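How to protect yourself from mosquito bites on a long trip

If you travel to a region with malaria or dengue, your tablets and vaccines are only one part of the protection. The other part is to be bitten as little as possible. This page explains how to prepare your clothes, your skin and your bed. It was written for people who join our walking trips to Kakolel and the Nedier valley, but the steps are the same in most warm and wet places.

Before you start

Speak with a travel clinic or your doctor early, because some malaria tablets must be started before you leave. Ask also which repellent is suitable if you are pregnant or if you travel with a small child. Our office in Bilton can send you the list of overnight stops, so that you can show it to the nurse.

Step 1. Choose the right clothes

Take long trousers, long sleeves and socks which cover the ankle. Mosquitoes can bite through thin cloth when it is tight on the skin, so a loose cut is better. Two sets for the evening are enough for most people. Lay everything on the bed before you pack and check the cuffs and the waist for small holes.

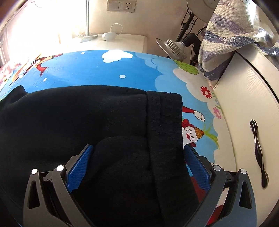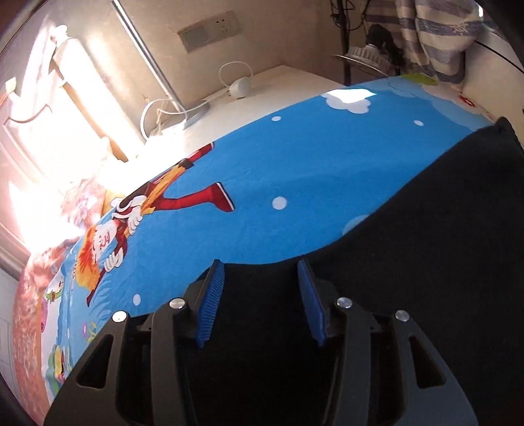
Step 2. Treat the clothes

Permethrin is an insecticide for fabric. It must never go on the skin. Hang the clothes outside, spray both sides as the label says and let them dry completely before you fold them. Keep cats away until the fabric is dry — permethrin is very poisonous for them. Underwear does not need to be treated.

Step 3. Use repellent correctly

Look for a product with DEET or picaridin and read how many hours it works. Put it on all skin that is not covered, also behind the ears and on the back of the feet if you wear sandals. Do not spray it directly on the face; put a little on your hands first and then spread it. If you use sun cream, the sun cream goes first and the repellent goes on top. After swimming or heavy sweating you must apply it again. A 200 ml bottle was sufficient for me for the whole trip, but I am not a tall person.

Step 4. Prepare the bed

The guest house in Daneshvar has a net in every room, but the smaller places do not always have one. Bring your own, already treated if possible. Hang it before dark and tuck the edges under the mattress on all sides. Look inside with a torch, and repair any hole with tape. Your arm should not touch the net while you sleep, as you can be bitten through it.

Step 5. Know the hours

The mosquitoes that carry malaria bite mostly between dusk and dawn. Those that carry dengue bite in the daytime, so you need the repellent in the morning too.

If you get a fever

See a doctor the same day, and say where you have travelled. This is also important when you are already home — malaria can appear weeks or even months after the trip, also in people who took all their tablets.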